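Florkik Brings Old Flower Patterns Back to Valside
Town's former print shop will lend tables, wallpaper and glasses from November 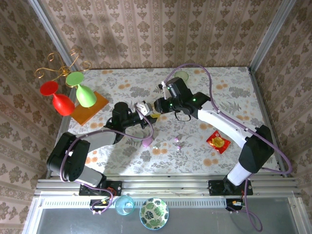

Florkik, the small house of printed papers and table surfaces in Valside, will open its sample rooms to the public in November. Until now the rooms were open only to shops and decorators, who had to write first and wait for an answer. The house wants to show how patterns behave when they are put together in one place, and for this it has chosen combinations which many people would be afraid to try at home. One of them has an off-white tabletop with grey sprigs and pale orange flowers, set against a beige-pink wallpaper with vertical stripes and brown floral medallions, and there are goblets at the left side of the table. Other combinations are calmer, with only one pattern and a plain wall.

The project is led by Sânziana Neagu, who came to Florkik as a color mixer and now takes care of the archive. She explained that customers often bring a very small piece of paper from a grandmother's room and ask for the same thing again. "They remember the flower, but they don't remember the background," she said. "When we show them the background, they become quiet for a moment. Then they say it was darker."

The archive has 1,887 patterns on paper, and most of them have flowers or leaves. Many sheets were kept in flat drawers in the cellar of the old print shop on the river street, and they were moved upstairs after the heating was repaired there. Ms. Neagu and her two colleagues have prepared 35 of these patterns for printing again. The first ones will be sold by the roll for walls, and as a coated sheet for tables. The coated sheet can be cut at home with normal scissors, but the house recommends to let the shop do it if the table has round corners.

A second part of the program is the lending of complete table settings. Families and clubs can borrow a printed tabletop, two wall panels and a box of glasses for one weekend. The wall panels are light and stand on their own feet — no nails are needed. The fee is 20 euros for people who live in Valside, and a deposit is paid on the glasses. A setting must be returned clean. Tabletops should be wiped with a soft cloth and a little soap, and never with powder, which takes the shine away from the printed flowers.

The glasses come from Lumbao, a dealer in used tableware in the neighboring town of Flondstead. Lumbao has given 900 pieces to the lending service, among them water glasses, small dessert cups and goblets. Not all of them belong to full sets. Ms. Neagu does not see this as a problem, and she prefers to mix them. In her opinion, a table with a strong pattern looks better when the glasses are simple and have a stem, because more of the flowers stay visible between them.

There was some discussion in the town about the patterns that were selected. A few older residents wanted to see the blue bird paper, which was hanging in the waiting room of the train station for many years. This paper is in the archive, but its sheet is damaged on one side and the repeat cannot be read completely. Florkik asks everybody who still has a roll or a larger piece in the attic to bring it to the sample rooms. The piece will be photographed and given back on the same day.

During the opening month there will also be short courses in the afternoon. Participants will learn how to match the repeat of a striped wallpaper at a corner, and how to choose a table covering for a room that has already a pattern on the wall. Each course begins at 4 p.m. and takes two hours. Paste and brushes are on the table, but participants should bring an apron.

The sample rooms are on the upper floor and can be reached by the stairs from the yard or by the elevator next to the paper store. Entrance is free. Requests for table settings are accepted at the front desk, where a printed list of the patterns is also available.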